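Skuminley publishes outlook on work, travel and household spending

MIDPORT, August – Skuminley, the foresight consultancy, today released its latest outlook on how households and employers are likely to change over the next 3 years. The report draws on 75 structured interviews, 25 of them with employers in Midport and Wogan.

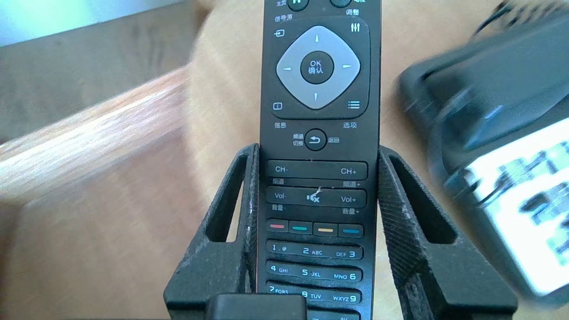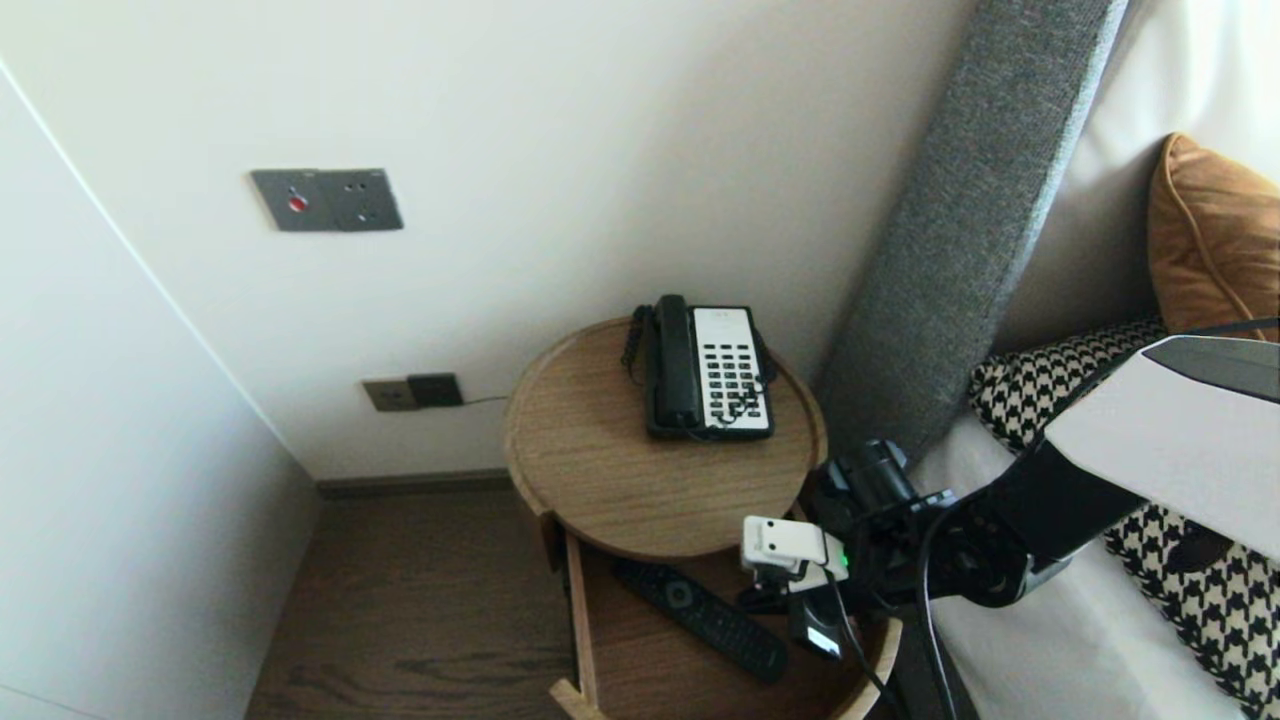
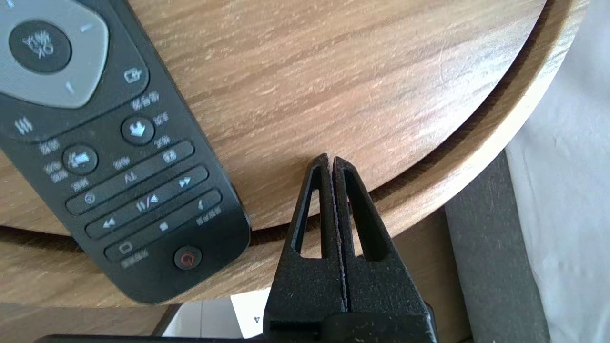

Respondents expect shorter business trips, later retirement and smaller offices. Confidence in each estimate is graded low, medium or high – the method was developed by Annelore Schmieder, lead analyst.

"Ranges are wide for anything past the second year," said Efa Pritchard, director of research. "We have published them as they stand."

Data tables are available on request from the Jimen office.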